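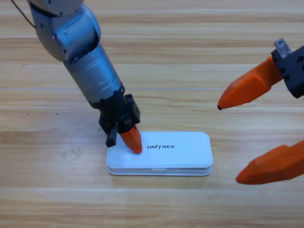

Fotis Kyriakidis asked over lunch whether the lid opening should be its own task or the first part of the packing task. His argument was that one long episode is easier to collect, and the policy has to learn the handover between stages anyway. Glykeria Galanis would rather cut at the moment the lid is up and train on both versions. We are doing it her way, with the full recording kept and the cut stored as a label.

Pencil case task, January batch, two arms teleoperated.

Target is 300 episodes. 155 on disk at 2:40 p.m., 13 of those marked bad. Reasons for the bad ones are in the Nindik log: mostly dropped frames on the left wrist stream, the rest operator resets that should have ended the episode and didn't.

Start state for lid episodes: case closed, anywhere in the middle third of the table, rotation free. Left arm works the lid, right arm holds clear until called. Pushing on the lid counts as a valid approach. Do not discard an episode for a slow contact phase. Episode 111 has a long one and should stay in.

Packing episodes start with the case open. Items may lie in any order in the tray. Marker goes in last, right arm.

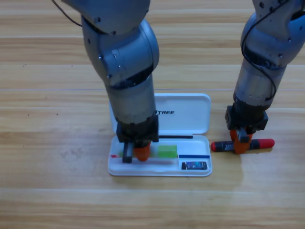

Do both arms have to move in every episode? Only in the packing set; a lid episode with one arm parked is fine as long as its joint states are still recorded.

Gripper commands were saved as target width up to noon and as measured width after the Promer update. Converted the morning files to measured. Checked four by replay and they match.

Open items:
- Clock offset between the two arm controllers, 13 ms at last check. Recheck before the next batch.
- Gkikas export still drops the language field. Glykeria has the patch.
- Second operator tomorrow, same start states, separate folder.
- Copy to the Covenley drive after the bad episodes are moved out.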